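Jaststead » Help » Room Sets and Props » Frequently Asked Questions

Bathroom and Utility Room Sets: FAQ
Maintained by Catherine Matheson. Last revised 10/06/2025.

General

What does a bathroom set include?
A standard set has a freestanding bathtub, a countertop or vanity unit, a side table and a selection of small props. The Hepburn hall is supplied with the same list. Nothing in a set is plumbed in unless the booking sheet says so.

Can the tub be filled?
No. The tubs are supplied dry, without a waste connection, and the floor has no drain. If a task needs water, use a basin on the counter and keep it to 17 liters or less.

How much does a tub weigh?
Each tub is listed at 30 kg empty. Two people move it, one at each end of the oval. Lift it — do not drag it. The underside marks easily and the floor finish collects grit.

Can I put things on the perforated oval board?
Yes, if they are light and stable. The board lies flat on the floor and should stay there during a session. The holes are small, so do not place loose screws, beads or powders on it. Clean it with a damp cloth on both sides and let it dry on edge.
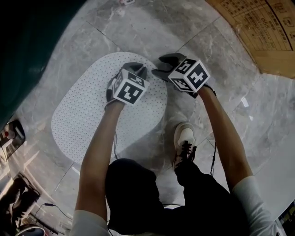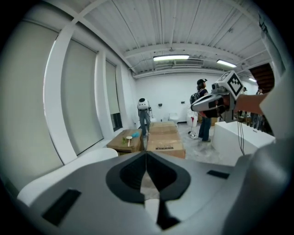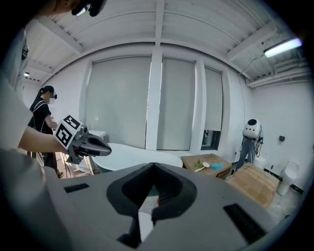 Floor, Cables and Boxes

What is the floor made of?
Bare concrete, sealed once a year in January. It scuffs and shows pale patches between treatments. These are cosmetic and do not need to be reported. Cracks, raised edges and oily spots do.

Where should power strips go?
Against a wall or under a table wherever the cord allows. Where a cord has to cross open floor, tape it flat along its full length. Do not plug one strip into another. The limit for a single strip is 500 watts in the Skarnent rooms.

Are cardboard boxes allowed in the set?
Yes. Closed boxes can be used as low surfaces for light props such as spoons, artificial leaves and soft items. Do not sit or stand on them. Flattened boxes go to the loading door at the end of the booking.

How far should boxes be from the tub?
Leave 100 cm on at least one long side so that a person can walk past without stepping sideways. The other side can be closer.

Windows and Light

Can the roller blinds be adjusted?
Yes. Each blind has its own control and they do not have to match. Note the positions at the start if the light level matters to your work — the rooms have no blackout lining, and a blind that stops short lets in a strip of daylight.

Returns and Damage

Who checks the set afterward?
Evander Baxter checks sets at Skarnent and Dundow. Props are compared with the booking sheet, and missing items are charged at list price.

What if a prop breaks?
Put the pieces in a bag, write the prop number on it and leave it on the counter. Small props are replaced from stock. A chipped tub or counter is taken out of use until it has been looked at.

Can I leave the set as I arranged it?
Only if your next booking follows directly. Otherwise return the furniture to the positions on the plan by the door.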